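About Kenelach

Kenelach is a residential school for adult learners of Welsh. It offers courses for people who are beginning the language, returning to it after many years away, or preparing to use it in their working lives. The school is independent, holds charitable status, and is open to students from any country.

Our History

The school was founded by Eleri Ifans, a former secondary teacher who had taught evening classes in the district and believed that adults made better progress when they lived in the language for days at a time. The first courses were held in a rented chapel hall with 10 students, who slept in local guest houses and took their meals together. Within a few years the classes had outgrown the hall, and the school moved to Brallano, the former vicarage that remains its home.

Mrs. Ifans served as principal until her retirement and continues to teach the poetry course each April. She was succeeded by Gwawr Prosser, who had joined the school as a tutor and later directed the beginners' program. Under Ms. Prosser the school introduced its workplace courses, which are now attended by nurses, court staff, librarians and employees of local government.

Last year the school enrolled 719 students in residence. A further 2,534 people followed its evening classes by correspondence or online.

Our Teaching

Courses are offered at five levels, from Entry to Proficiency. New students who have some knowledge of the language are placed after a short conversation with a tutor, conducted by telephone. There is no written entrance test. Students may move up or down a level during the first two days of a course without charge.

Classes are held in Welsh from the first morning. Tutors use English sparingly at Entry level and seldom afterward. Both northern and southern forms are taught, and students are asked to state a preference when they register. Those with family ties to a particular area are encouraged to say so, and every effort is made to place them with a tutor who speaks the dialect of that area.

Mornings are given to grammar and guided conversation. Afternoons are set aside for reading groups, singing, local walks and visits. The evening meal begins at 6:30 and is taken in Welsh at all levels. Students who have attended before often say that it was at the table, and in the washing up that followed, that they first spoke without preparing a sentence in advance.

The Mathias Library

The library is named for the family whose gift of books formed its first collection. It holds fiction, hymnals, parish histories, children's readers and a large number of local newspapers. Students in residence may borrow freely. Members of the public may read in the library by appointment on weekday afternoons during term.

The Cellard Fund

The Cellard Fund helps students who could not otherwise meet the cost of a residential course. It was established by a former student and is supported by donations. The fund has so far paid the full fees of 55 students. Applications are considered twice a year and are treated in confidence. A letter of support is welcome but is not required.

Vocabulary and Everyday Speech

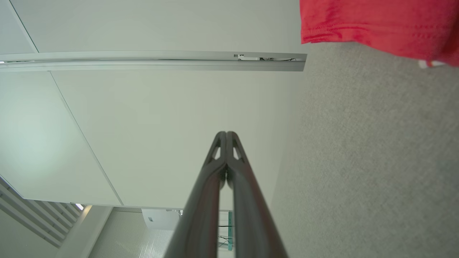 The Entry course gives its early lessons to the words that a learner will need every day, and these are taught through things that can be seen and touched. Nouns are introduced together with their mutations, so that a student who learns a word also learns how it changes after "my," "your" and "his." Adjectives follow in the second unit, with their usual place after the noun. Simple descriptions provide the practice: dark gray, "llwyd tywyll," serves for the two long fingers that narrow toward their tips, and "llyfn," smooth, for the off-white panels behind them. Students then turn to the word for finger itself, "bys," and its plural, "bysedd," and compare the spoken forms they have heard from relatives or neighbors. Written exercises are kept short at this stage and are returned the same evening.

Visiting and Enrollment

Prospective students are welcome to visit Brallano during term and to sit in on a morning class at the appropriate level. Visits should be arranged in advance with the school office, which is open from 9:00 to 4:30. The current course list, registration form and Cellard Fund application are available from the office on request, in Welsh or in English.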